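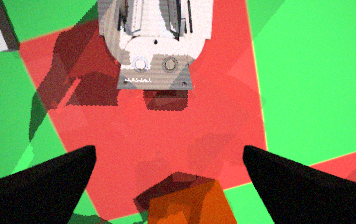
How do you choose a gripper for a robot?

A robot arm can reach, bend and turn, but it can't pick anything up until something is fixed to the end of it. The part that does the holding is called a gripper. It does the job that your hand does at the end of your arm.

There are lots of different grippers, and none of them is best at everything. A gripper that is good at lifting a sheet of glass may be hopeless with a sock. So before engineers build a robot, they try out several grippers and compare them.

Fingers, suckers and soft hands

The most common kind has two stiff fingers that move towards each other and squeeze. Try it yourself: hold your thumb and first finger out straight and pick up a rubber. You are using a two-finger gripper. It works well on blocks, boxes and bottles. It works less well on things that are wider than the gap between the fingers.

The shape of the fingertips matters too. Fingers that get narrower towards the end can reach into small spaces. Wide, flat fingers touch more of the object, so it is less likely to twist.

A suction gripper has a rubber cup. A pump sucks air out of the cup, and the air outside pushes the cup and the object together. Suction needs a smooth surface. If the surface is bumpy or full of holes, air leaks in and the object drops.

A soft gripper has bendy fingers that curl when air is pumped into them. It is used for things that bruise or break, such as tomatoes and eggs.

Testing on a computer first

Real robots cost a lot of money and they can be damaged. If a gripper is driven into a table by mistake, it may bend. For this reason many tests are done in a simulation. A simulation is a bit like a computer game, except that the computer tries to follow the same rules as the real world. Things in it have weight. They slide, tip over and fall.

The engineers draw the robot, the floor and the objects in plain, bright colours. A red mat on a green floor is easy for a program to tell apart. They also put in lights, so that the robot and the objects cast shadows. Shadows are useful in a test. A program that has never met a shadow may think that a dark patch is a hole, or another object.

The engineers can choose where to put the camera as well. If it is fixed close to the gripper, it looks out between the fingers and sees the object from very near, but only part of the room. If it is fixed to a wall or a stand, it sees much more, but the arm can get in the way. Many teams use both.

A fair test

Parvaneh Kordestani compares grippers at a workshop in Hedby. Her team had three to choose from, and the test had to be fair. If one gripper lifted feathers and another lifted bricks, the results would tell them nothing. All three had to pick up the same objects, from the same places, with the same arm.

In the simulation each gripper had 900 tries. That would take days with a real arm. On the computer it was finished overnight.

Next came the real grippers. These had fewer tries, 51 each, and the team wrote down what happened every time. Did the gripper find the object? Did it lift it? Did it hold on while the arm moved?

The two-finger gripper came first on the computer. On the real arm it dropped the object 17 times, mostly when the object was shiny. The simulated objects had been less slippery than the real ones. The team changed the numbers for slipperiness and ran the simulation again. This is a normal part of the work. A simulation is only as good as the numbers people put into it.

Try it at home

You will need a pair of kitchen tongs, a clothes peg, a spoon, and some small objects such as a coin, a grape, a ball of wool and a pencil.

Put the objects on a table. Pick up each one with the tongs, move it to a bowl and let go. Do this five times for each object. Now do the same with the peg and then the spoon.

Make a chart with a row for each object and a column for each tool. Write in how many times it worked.

Now close one eye and try again with the tongs. A robot with a single camera has a similar problem, as it is harder to judge how far away things are.

Words to know

Gripper: the part of a robot that holds things.
Simulation: a computer model used to try things out.
Suction: holding something by taking air away from one side of it.

Written by Aoife Cullinane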